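Forum > Home and Garden > Decorating
Topic: Rented flat, white walls, what would you get away with?

tbondarchuk
Sunday, August 5, 2018
Moving out in October after 11 months and the letting agent (Girkico, if anyone has had the pleasure) has written to say the walls must be returned "in their original colour". Their original colour was magnolia in the hall and a sort of dishwater in the bedroom. I've been quoted 252 pounds by a decorator, who sighed a lot. Is it worth doing it myself?

fahy_b
Do it yourself. Two coats of contract matt, a decent roller, one weekend of bad temper. Don't wash it first, you'll only move the dirt about.

Doaa B
Terrible advice, sorry Brendan. Wash it first. Sugar soap, rinse, leave overnight. Paint over kitchen grease and it'll come off on your sleeve by Christmas.

fahy_b
She won't be there at Christmas. That's the beauty of it.

kpoduval
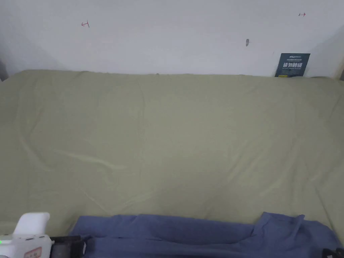

Matt white is the one paint everybody owns and nobody can match. I had half a tin left from the spare room, same brand, same shelf in the same shop, and the new patch looked like a plaster on a knee. Pen is worse, mind you. Those little red arrows up on my wall would come straight through two coats of emulsion, so dab some stain block on any marks like that before you start and let it go off properly. If the wall's already a bit greyer towards the corners, as mine is, paint the lot from edge to edge or don't bother.

tbondarchuk
There's biro by the light switch. Not mine, but try telling Girkico that. Does stain block come in anything smaller than a bucket?

kpoduval
Yes, you can get a small aerosol. Open a window. Open all of them.

mx_tian
Before anyone buys anything, has she read the inventory? My last agent tried to keep 200 off my deposit for "scuffing" and the check-in report said, in their own words, "walls scuffed throughout". I sent it back with that line underlined. They found the money by Friday.

Doaa B
This. Also ask them to name the colour in writing. They never can.

tbondarchuk
Found the inventory. It says "walls: yes".

fahy_b
Can't argue with that.

kpoduval
Whatever you decide, cover everything, and I mean with cloth. Plastic sheeting slides off the bed and the drips sit on it waiting for your foot. Old bed sheets are best, doubled over. For wiping up I use worn-out T-shirts, as they don't shed bits like the cheap rags do.
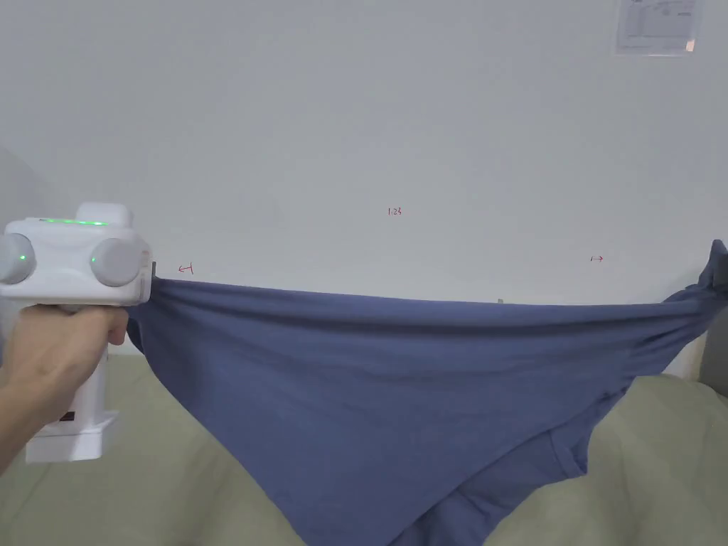 Cut the seams off first or you'll be dragging a hard ridge through wet paint. And keep one clean and damp in your back pocket for the skirting – you have five minutes at most before a splash turns into a feature.

mx_tian
Counterpoint: Karakaya dust sheets, the thick ones. I've had mine for years and they've outlived two sofas.

Doaa B
They also weigh the same as a sofa.

tbondarchuk
Right. I've washed the bedroom wall as instructed and it is now two colours, clean and not. So I suppose I'm painting. Brendan, your silence would be appreciated.

fahy_b
I said nothing. Get the long roller pole, though, or your neck will send you a bill as well.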